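Visit to the Després works at Bravville: working time, grading and the break rules

Five of us from the Rumitz branch travelled to Bravville on Thursday for the works visit agreed with the union's site section in October. The purpose was to see how the new working time agreement is applied in practice, ahead of our own talks at Farden. Mireille Tanguy led the group. Noémie Marchal, the senior delegate at Després, received us at the east gate at 8.30 and stayed with us until the afternoon shift had started.

Després makes switchgear housings and cable assemblies. The site employs 1267 people, of whom 400 are on the rotating shift pattern covered by the agreement. The rest work fixed days or a four-day pattern introduced earlier under a separate text. Agency workers are counted apart and have no vote in the site elections until they have completed the qualifying period.

Shift pattern

The old pattern was a weekly rotation of early, late and night. It has been replaced by a slower rotation in which each crew stays on the same shift for a fortnight. Handover is now paid. Clocking takes place at the entrance to each hall and no longer at the gate, which moved the walk from the gate outside paid time. The section objected to this and obtained a fixed walking allowance, entered automatically on the payslip.

Swaps between employees are allowed if both hold the same grade and the supervisor is told by noon the day before. Refusals must be given in writing. Colette Rolland, who keeps the section's records, showed us the form. It is one side of paper and has a box for the reason, which supervisors often leave blank. The section returns those forms and treats the swap as granted.
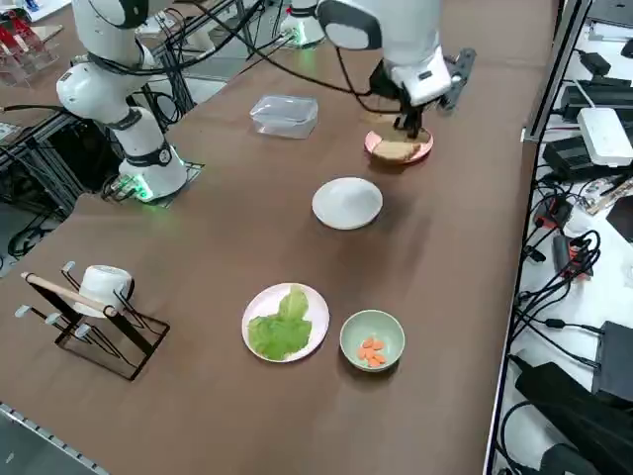 Grading

Grades are set by post. A person moved to a lower-graded post at the company's request keeps the former rate for the length of the agreement. A person moved at their own request does not. Most disputes concern this distinction, and in particular moves made after medical advice. The text is silent on them. The present practice – protected rate, reviewed each year – rests on an exchange of letters with personnel, and the section would like it written into the main document.

Training time counts as working time when the course is listed in the site plan. Courses outside the plan need prior approval.

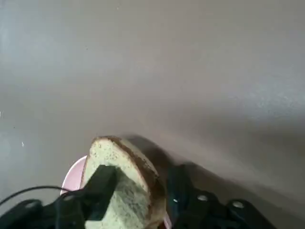
Two points in the grading annex would cause difficulty at Farden. The first is the definition of a multi-skilled post, which at Després requires sign-off on three work stations. Our lines are shorter and few people would meet it. The second is the treatment of setters, who are graded here with maintenance. At Farden they are graded with production, and any change would have to be costed before we raised it.

Breaks and meals

The canteen is open for the early and late shifts and closed at night. Night crews receive a meal allowance instead, paid per shift worked, and may use the rest room beside each hall.
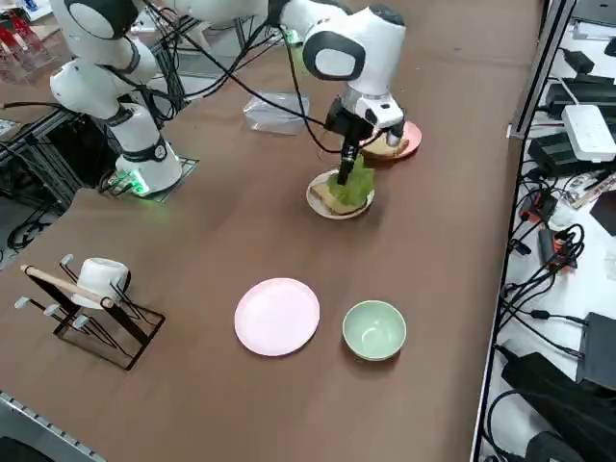
The break rules are the part of the agreement we examined most closely. Each full shift carries one paid break and one unpaid meal break, and the paid one was the subject of the short stoppage last spring. Management had proposed merging the two. The section's case was that the paid break should be long enough to eat something small sitting down. The final text keeps both breaks and starts the clock when the employee leaves the work station. Huguette Lemaire took part in those talks and gave us the successive drafts.

Relief cover during breaks is arranged by the team leader. If no relief is available, the line stops.

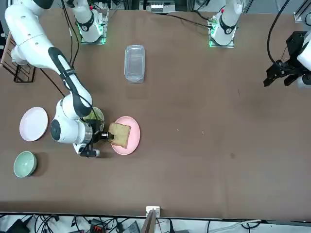

Missed breaks are logged on the same day and paid at the overtime rate. They cannot be saved up or exchanged for an earlier finish. Nadège Marchal checks the log against the payroll extract each month, and the last three extracts matched.

Documents received

We brought back the main agreement, the grading annex, the swap form and the drafts of the break clause. The letters on medical moves were shown to us but not copied. Branch members who wish to read the documents can do so at the Rumitz office. Comments on the multi-skilled definition should reach Mireille Tanguy before the first meeting with Farden management.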